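Trenar opens household lending service to all residents

April 2022

Residents of Trenar can now borrow household and leisure items free of charge from the new lending service at the Jandier Centre. The service is run by the Trenar Residents' Association with a grant from Fultel, and follows a trial held at the centre last October.

The opening stock comprises over 300 items, among them carpet cleaners, sewing machines, folding tables, garden tools and sports equipment. Most were given by households in the town. Larger electrical items have been tested and labelled before being placed on the shelves.

Membership is open to anyone aged 18 or above who lives in Trenar or the neighbouring parish of Bae. Applicants should bring proof of address to the front desk, where a card will be issued on the same visit. Each member may borrow up to two items at a time.

Smaller goods, such as balls, board games and craft materials, are lent in lidded plastic boxes with a list of contents inside. Members are asked to check the list before leaving the centre and again when returning the box.

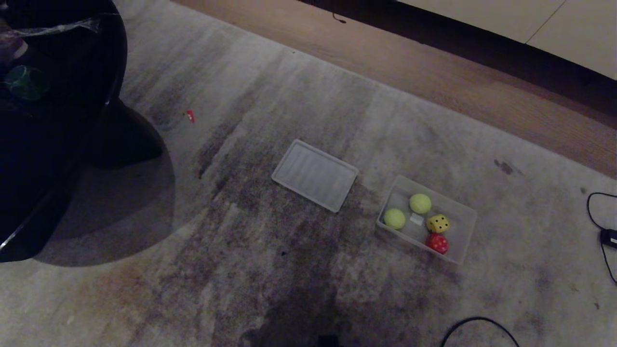

How long may an item be kept?

The standard loan is 30 days. It may be renewed once, in person or by telephone, provided that no other member has reserved the item. Carpet cleaners and floor sanders are lent for two days only, owing to expected demand.

There is no charge for late return, but a member with an overdue item will not be able to borrow again until it has been brought back. Damage should be reported to the desk so that a repair can be arranged. Members will not be asked to pay for ordinary wear.

Ah-rin Noh, who manages the service, said: "Many homes have a drill or a tent that comes out once a year. We would like those things to be of use to more people, and we are grateful to every household that has given something."

Further donations are welcome, in particular ladders, pressure washers and children's camping equipment. The service cannot accept gas heaters, car seats, cycle helmets or upholstered furniture. Donors should contact the centre before bringing large items.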